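Workshop notebook, February 2018
Bench 2, small wrappers and film bits
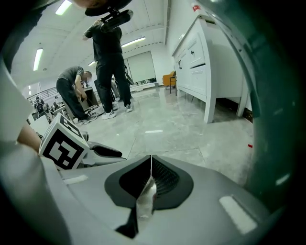
Crumpled silvery piece, pointed end up.

Right, the thin stuff. I've been putting this off because it's fiddly and it gets everywhere, but the Carkeo tray was overflowing so in I went. There were 13 pieces in the tray to start with, all meant to be the same size (they aren't, whoever cut them was in a hurry!) and I wanted them sorted into keep and bin before the Nandeck boxes get moved.

The crumpled ones are a pain. They taper off at one end and go fat in the middle, and once they've got that shape they don't want to lie flat again. I tried pressing a couple under the big Pryor catalogue overnight and they sprang back by lunchtime, so don't bother with that. Smoothing from the middle outwards with a thumb is better, though you do end up with fingerprints all over the shiny side.

Final tally was 9 worth keeping. The rest went in the bin, mostly for splits along the fold. A few had a brownish line down one edge and I've kept those in a separate envelope marked "edges?" as I'd like to know if it's the glue or just age. Could be tea, knowing this bench.

It got loud in there after lunch so I dug out the Peltora ear defenders, which now live on the hook by the door, please put them back.

Still to do: new label for the tray, find the good scissors, ask about a lidded tub so the draught stops shuffling everything about. Also we're nearly out of envelopes again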